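Home | Gallery | Shed Notes | Swap Table | Contact

Sorting the parts drawers, finally
Posted by Kumudini Liyanage in Gallery
Print this page | E-mail to a friend

So the electronics drawers have been on my list since December and I've run out of other things to do first. If you've ever opened the third drawer down in my shed you'll know it was a sort of soup. Bits of dead printers, two Kuteo desk fans, the insides of a Hilorstead air purifier that only ever purified for a fortnight, and everything I brought home from the Debnath Street clear-out because it was free and I have no self-control (my brother took one look and went back to the car).

I bought a set of Valtberg bins, the bright yellow ones, and I love them more than is reasonable. Small parts show up beautifully against that colour! I'd been using grey ice cream tubs for years and every second resistor just vanished into them.

The plan was to sort by what a thing does, and that lasted until about morning tea. Half of it I couldn't name. Now I sort by "would I go looking for this on its own?" Motors, solenoids, switches and plugs get a home each. Circuit boards stay whole unless there's something on them I really want, and the ones that go in the council e-waste box go in whole too. I used to desolder everything in sight and I've still got over 19 jars of mystery capacitors to show for it, so no more of that.
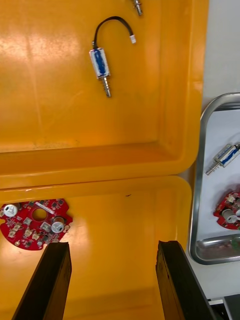
Solenoid up the top with its blue coil and the spring on the plunger, cable and little white plug still attached. The red board has the compartment below.
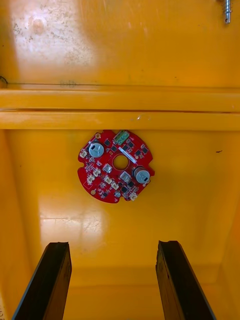 My favourite shape of the lot, all notches and that big hole in the middle. Green screw terminals at the top edge and little cream-white connectors dotted about the place.

I'm leaving the labels until last this time. Last go I wrote the labels first, then had to peel off 14 of them when the categories changed, and the glue never came off the tubs. Masking tape and a pencil will do for a month or so.

Still to go are the knobs and dials, the whole power supply shelf, and a biscuit tin of loose screws I'm pretending I can't see. If anyone local wants fan motors I've put 9 aside for the swap table. They're free, just bring a bag. I'm also after a decent pair of fine side cutters if you've got a spare pair you'd trade, mine have gone blunt from being used on fencing wire (not by me).

3 comments | 9 shares
Older post | Newer post | Back to Gallery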